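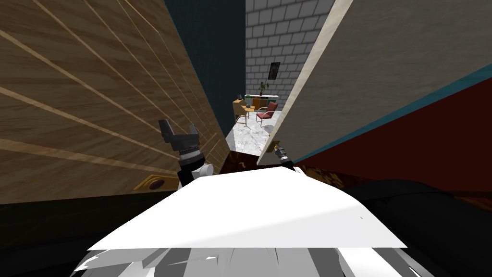
Workshop Tips from the Limley Robot Club

Our students spend a good part of June teaching a simulated robot to open doors and cupboards, and after 252 practice runs we've gathered a little pile of habits that I'd love to pass along to any other club starting out (parents helping at the kitchen table, this means you too!).

Start with the knob. Have the robot come at it slowly, with the fingers spread wider than you think you need, and close them only when the wrist has stopped moving. Our kids always want to rush this part, bless them.

Keep the other arm in mind. While everybody is watching the left hand, the right one loves to wander into a tabletop or get tucked under something. Park it somewhere sensible before you begin, and write that position down.

Give each run a name that a tired person can understand. "Tarkach, round knob, slow" is a good one. "Test new FINAL" is how we lost a whole afternoon.

Change the room now and then! Move a chair, swap the floor, try a different wood on the door. A program that only works in one room hasn't learned much about doors yet.

Save your work before snacks, and keep the snacks on a separate table from the laptops.

If a run goes wrong, play it back at half speed and let the youngest student talk first. They spot the silliest things, and they're usually right.

Questions can go to Vanderleia Bezerra at the club desk, any practice day.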